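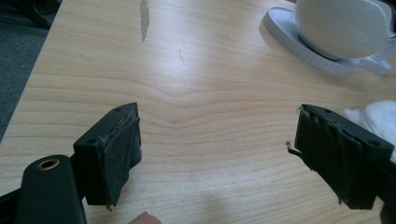 Trees keep a diary. No pen, no paper, just wood. Every year a tree grows a new layer right under its bark, all the way around, like pulling on one more sweater. Spring wood grows fast and comes out pale. Summer wood grows slower and is darker and tighter. Pale plus dark = one year. Cut straight across a trunk and you get circles. Cut the long way, into boards, and the circles turn into lines. Look at the tabletop, see the wavy lines going across? Those are growth rings, seen from another side. Near the middle they squeeze together and make a little dip.

Why lines and not circles?

Think of an onion. Slice it across, you get rings. Slice it top to bottom, you get stripes and curves. Same onion! A log works the same way. The saw goes down the length of the log and slices through all those layers at a slant, and because trees are never perfectly straight, the lines wiggle. Bumps, bends, a place where a branch used to be. It all shows up.

What is a knot?

A knot is the bottom of a branch. The trunk kept getting fatter and grew right around it. So the rings have to bend to get past, kind of like water going around a rock in a creek. Find a board with a knot in it and follow one line with your finger. It'll swerve.

Fat rings, skinny rings

Good year, lots of rain, plenty of sun = fat ring. Dry year = skinny ring. A skinny ring can also mean bugs ate the leaves, or a bigger tree was hogging all the light. So you have to be a bit of a detective. One skinny ring doesn't tell you much. If all the trees on the same hill have a skinny ring in the same year, then it was probly the weather.

Fires leave marks too. A fire that burns one side of a tree but dosen't kill it leaves a dark scar, and later the new wood grows over the edges of it. Scientists can find the scar, count rings from there out to the bark, and say what year the fire was.

The Brurkance log

In the town museum at Skusham there's a slice of an old tree from Brurkance woods. It came down in a storm one April. Somebody counted the rings with a magnifying glass and a pin, and got 434. The slice is taller than most of the kids who come to see it. Little flags are stuck in it. The one for the year the town started is nowhere near the middle! The tree was already old by then.

Some trees get much older. There are trees alive right now that are more than 2,000 years old. Bristlecone pines can go way past that. They live high up on cold, dry mountains and grow super slowly, so their rings are tiny. You need a microscope for some of them.

Do you have to cut the tree down?

Nope. Scientists use a tool called a borer. It's a hollow metal screw, you twist it in by hand and pull out a thin stick of wood, about as wide as a pencil. All the rings are on the stick, like stripes on a straw. The hole is small and a healthy tree can usually seal it off.

Do all trees have rings?

Not all of them. Palm trees don't make yearly rings like an oak does. And in hot rainy places where it's the same weather all year, lots of trees just keep growing, no winter stop, so the rings are hard to see or not there at all. No stop, no line.

Try it yourself

Find a stump (a real one outside, ask a grown up first). Brush off the dirt. Wipe it with a damp cloth, rings show up better.
Start in the middle. That's the oldest part.
Count one dark line for each year.
Put a pin or a dot of chalk every 9 rings so you don't loose your place. When you get to 18 you have two dots, and so on.
Stop at the bark. That's how old the tree was.
Now find the ring from when it was YOUR age. How wide was the tree then?

No stump? Hunt for lines indoors. Doors, chairs, wooden spoons, a ruler. Put thin paper on top and rub with the side of a crayon. Works best on rough old wood, smooth shiny stuff barely shows.

Words to know

Bark: the tough outside layer
Sapwood: the newer wood, carries water up
Heartwood: older wood in the middle, often darker
Grain: the way the lines run in a piece of wood

Next time: why leaves change color.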